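Perby residence switches to room-by-room laundry collection

The Perby student residence will move all 147 of its rooms to a new laundry collection routine in March, after a trial on the two lower floors cut the number of unclaimed garments held at the front desk.

Under the old arrangement, residents carried their own bags to the basement laundry and sorted at the machines. Items dropped in corridors, lounges and the stairwell went into a single bin at reception, where they stayed until somebody asked for them. The bin was emptied once a term. At the last count before the trial it had yielded 843 items over the academic year, most of them socks, T-shirts and sportswear.

The replacement routine sets a collection point in each shared lounge. Loose clothing found on seats, radiators or the floor is placed in the lounge basket during the evening tidy, which starts at 7 p.m. Baskets go down to the laundry the following morning. Garments are washed by colour group at 30 degrees, dried on the low setting and returned to open shelving outside the laundry door, sorted by floor.

Meenakshi Nishad, the residence services coordinator, said the change was mainly one of location. "Most of what ends up in the bin was left within a few metres of where its owner sits every night," she said. "If it stays on the same floor it gets picked up. Once it has gone to reception it is as good as lost."

During the trial, 263 garments passed through the lounge baskets and all but 3 were claimed from the shelves. The remaining items, two scarves and a child's mitten, are still at the desk.

The lounges have been rearranged to suit. Low tables that blocked the route between the seating and the door were moved to the study rooms, and the baskets now stand on the floor beside the seating. Upholstered pieces are to be cleared before vacuuming, as zips and drawstrings had been catching in the brush head. Cushion covers and other removable textiles are excluded from the daily collection and will be laundered separately at the end of each term.

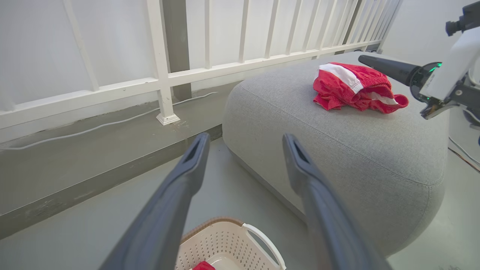
Sportswear is handled as its own category. Mesh shorts, jerseys and other synthetics go into a net bag before washing and are kept out of the dryer, with a hanging rail installed for the purpose in the former boiler room. The residence found that elastic waistbands were losing stretch at the previous dryer setting, and that contrast trim was picking up dye when washed in mixed loads. Strong reds are washed alone for the first two cycles.

Shelving for the return area was supplied by Skikitora and the floor labels by Murín. Detergent will continue to come from Nastema in bulk containers — the unscented grade only, following requests from residents with skin sensitivities.

Residents who do not want their clothing collected may leave it in a bag marked with their room number, and staff will set the bag outside the door. Footwear, coats and anything with electronics in the pockets will not be washed. Pockets are checked at the sorting bench and contents are sealed in an envelope at the front desk.

The upper floors join the routine first, followed by the annex. The reception bin will be removed once the annex baskets are in place. Items still in it at that point will be laid out in the ground-floor lounge for one week, then donated.

Questions about missing clothing should be directed to the services office, open from 9 a.m. to 4 p.m. Residents are asked to give the garment's colour, size and the floor where it was last worn.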